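Home > Reviews > Keys & Carry

The Trulex key tag: a lot of fuss for a bit of red plastic
Posted 7/6/19 by Siiri Lukoševičius

I have never lost my keys for longer than an afternoon, so I'm probably the wrong person to sell a key tag to. Nalport, the shop where I bought mine, would like you to believe that the Trulex is the last one you will ever own. It says so on the card. My last one cost next to nothing and came with a padlock, and it's still in the kitchen drawer, perfectly fine.

Anyway, I bought two, one for the front door and one for the shed, and I've been living with them long enough to have opinions.

Start with the colour, which I can't fault. It is very red. On a grey worktop or at the bottom of a dark bag you find it straight away, and if that is your only problem in life then any red thing on a ring would sort it out for you. A bit of ribbon would do it.

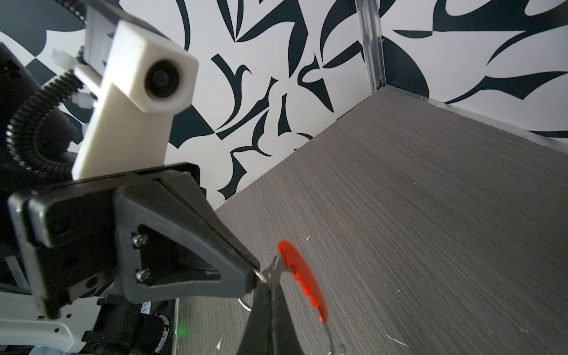 Bright red plastic, thin split ring, and a wire loop hanging off the end.

The ridged edge is supposed to be for grip. It does help with cold hands, I'll give them that, though I found it rubbed against the lining of my coat pocket and I noticed it every time I sat down. Dennis Wanyama, who has the desk opposite mine, borrowed the shed one and said he couldn't feel it at all. He keeps his keys in a rucksack.

My real complaint is the ring. It's thin. Thin rings are easy to open with a fingernail, and some people will like that, but I want a ring that puts up a fight. I put six keys on it, as the card says you can, and by the second week there was a small gap where the ends ought to lie flat. No key has come off yet. I still check it on the doorstep, and I never used to check the old one.

The wire loop I don't see the point of. The card calls it a "secondary attachment". I tried hanging the tag from a hook by it and the whole thing twisted round so that the keys faced the wall. It might do for a zip pull or a luggage label. On a bunch of house keys it mostly catches on things - my scarf, twice.
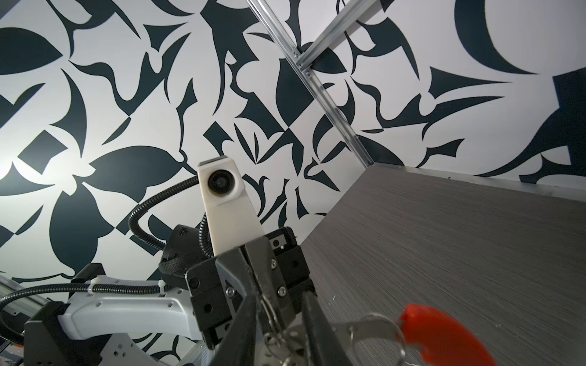
Metal parts get scratched, of course, and I don't hold that against anyone. What I do mind is the claim on the card that the finish was "tested to 300 openings". Openings of what? I wrote to ask and got a polite reply telling me to see the card. If they mean the split ring, 300 isn't a big number for something that's meant to last for ever, and if they mean something else they should say what.

I also tried the Bonder for comparison, which Muthoni Nyanda lent me. It's heavier and uglier, and the ring is so stiff I had to use a butter knife to get the shed key on. I'd have that one over the Trulex for a front door key. For a locker, a bike lock or the key you lend to whoever feeds the cat, the Trulex is good enough and much easier to spot.

Would I buy it again? One, perhaps, and I'd swap the ring for a thicker one from the ironmonger's on the way home. The tag part seems sound. I've dropped it on the back step more than once and it hasn't cracked. I'll look at it again in August and add a note if the gap has got any wider.

Good: easy to see, easy to hold, survives the back step
Bad: weak ring, silly loop, vague promises on the card

Filed under: Keyrings & Tags, Small Stuff, Bought With Our Own Money

Contact us | © Ndung'u Reviews | Back to top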